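Re: [wonivstead-home] Small white drawer unit, what do you keep in yours?
Date: 12 Nov 2014

Okay, I've been meaning to answer this one since it popped up, and then I got sucked into cleaning out my own desk, so blame the original poster.

> I just brought home a little white two-drawer cabinet, the kind
> that sits on the desktop with bar handles on the front. Love how
> it looks. But it's been a week and both drawers are still empty
> and my stuff is still all over the table. Do you sort by size, by
> how often you use it, or what? Also, do I need dividers? The
> Hornadine ones are nice but they're not cheap.

First off, don't buy dividers yet! I bought a set of the Morikawa trays back in July before I'd measured a thing, and they were 300 mm long, and my drawer was not. They live in the garage now and hold seed packets.

What I do is pull everything onto the table first and leave the drawers alone. Then I make one pile for stuff I touch every day and one for stuff I'd be annoyed to lose but don't need to see. Daily pile goes in the top drawer, the other goes in the bottom. Snacks go back to the kitchen (I know, I know – but crumbs get into the runners and you'll never get them out).
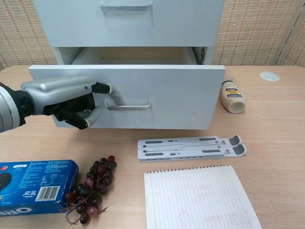
The bottom drawer is the one people waste, I think. Mine sat there with nothing in it for ages while I kept stacking notepads next to the keyboard. It's good for flat things. Spiral pads go in fine if you turn the binding toward the back, and a folding laptop stand will usually lie flat beside them, though check the inside width before you count on it. Bottles I'd keep out altogether. They roll every time you open the drawer and it drives me up the wall.

Oh, and bar handles: give the screws a turn now and then. One of mine worked itself loose and I lost 45 minutes hunting under the desk for the little washer. If you've got the Skeltalberg unit, the screws go in from inside the drawer front, so do it while the drawer's empty.

If you have a cable hole in the desktop, don't park the cabinet over it. I did that and had to shift the whole thing, full, to get one charger through.

Anyway, does anyone have a trick for pens? I've tried a mug, a tin and a zip pouch and I still end up with them in the couch.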